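What Is a Joint Venture?

Sometimes two companies want to do a job that is too big or too hard for one of them. They can start a new company together and share it. This is called a joint venture. "Joint" means shared. "Venture" means a project that has some risk in it.

How does it start?

Think about a company named Kulter. Kulter makes cooking oil. It wants to store a lot of oil near a harbor, where ships can load it. Kulter owns land by the water, but it has never built a storage tank.

Another company, Bratico, builds tanks and knows how to keep them clean and safe. Bratico has no land at that harbor.

The 2 companies talk for a long time. Then they sign a contract, a written promise that the law can make them keep. They name their new company Grokbridge.

Who owns it?

Kulter and Bratico both own part of Grokbridge. The parts are called shares. Suppose Grokbridge has 100 shares. If each company has half of them, the owners are equal. If one company puts in more money, it may get more shares.

What does each side bring?

Money is one thing an owner can bring. Land, machines, and trained workers count too. So does knowing how to do something well. 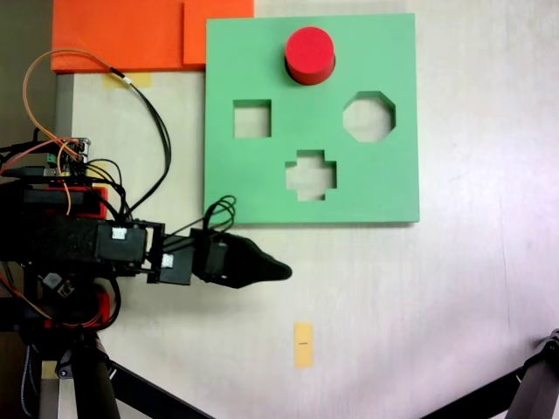

The contract lists what each owner will give and when. It also says who picks the boss. At Grokbridge the boss is Gion Lanz, and 22 people work for him. He has to report to both owners.

What happens to the money?

Other companies pay Grokbridge to store their oil. Grokbridge uses that money to pay its workers and its bills. What is left over is called profit. If the profit one week is $1,000 and the owners are equal, each one's share is $500. They may take it or leave it in the company to buy a new pump. If Grokbridge loses money, both owners lose.

Can it end?

Yes. Some joint ventures last for many years. Others stop when the job is finished. One owner can also sell its shares. If Bratico wanted to leave, a third company, such as Frei, might buy Bratico's shares and become Kulter's new partner.

Words to know

Contract: a promise the law can make people keep.
Share: one part of a company that someone can own.
Profit: money left after the bills are paid.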